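Home | Guides | Drarer Table Cell | Setting up | Care | Contact

4.2 Getting the two arms ready for the shoe rack task

1. Put the power off at the desk and wait 20 seconds, then go over the bolts on both base plates.
2. Follow the cables from each arm down to the floor by hand. Give them a little slack at the joints, please!
3. Power up, open both grippers, and start the rack task at slow speed.
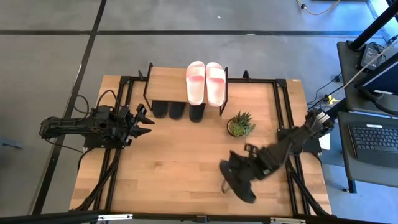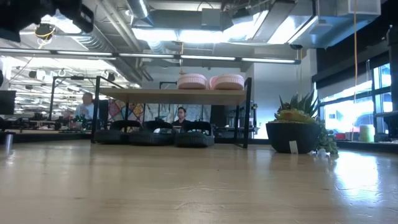
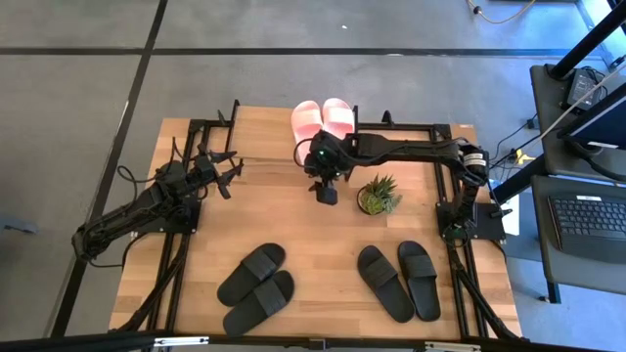
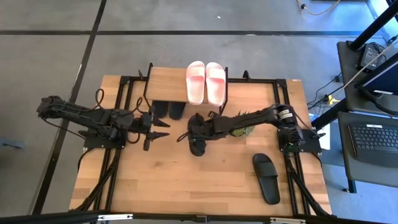
Caution: keep your hands outside the black border while the arms are live, however tempting it is to nudge a slipper along.

Note: if a gripper closes off-centre, run the homing routine 3 times before you ring Edem Ofori at Frimpong (he's lovely, but he will ask).

12 shares | 2 comments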